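The Jar Deposit

So I owed Vilta two dollars. That's how the whole thing started, and I want it on record that I did try to pay.

Vilta is the soup counter on the corner, the one that quit doing takeout cups last August and put everything in glass. You leave a deposit, you take your lentil soup home in a jar, you bring the jar back. Easy! Except I like lentil soup a lot and I'm bad at bringing things back, and by spring I had 19 jars lined up on top of my fridge like a choir. I'd hear them clink whenever the bus went by.

My sister said just put them in a bag and walk over there. (She composts. She has a bucket with a charcoal lid and she talks about it at dinner.) I said I would. Then I went to Koubek instead and bought a burrito in foil, and ate it on the long way home so I wouldn't have to pass the soup window.
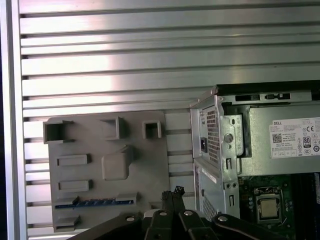
I kept that up for weeks. I got to know streets I had no business on. I ate at Zullberg, where the salad comes on a plate you're supposed to be able to eat too, and I did eat it, and it tasted like a cracker that had been through a divorce. I thought about soup the entire time.

What got me in the end was the rain. I ducked under the first awning I saw, and of course it was theirs, and the woman at the counter looked up and said, "Lentil, right?"

I told her everything. The fridge, the clinking, the long way home. She flipped open a green notebook and ran her finger down a page and said I was 2 dollars short from back in the winter, when the card machine was down, and did I want bread.

"What about the jars?" I said.

"Oh, somebody on Drundero Street has 27," she said, and she was already ladling.

I paid the two dollars. I got the bread. I carried jar number 20 home under my coat, still hot, and had to move the cereal to make room for it.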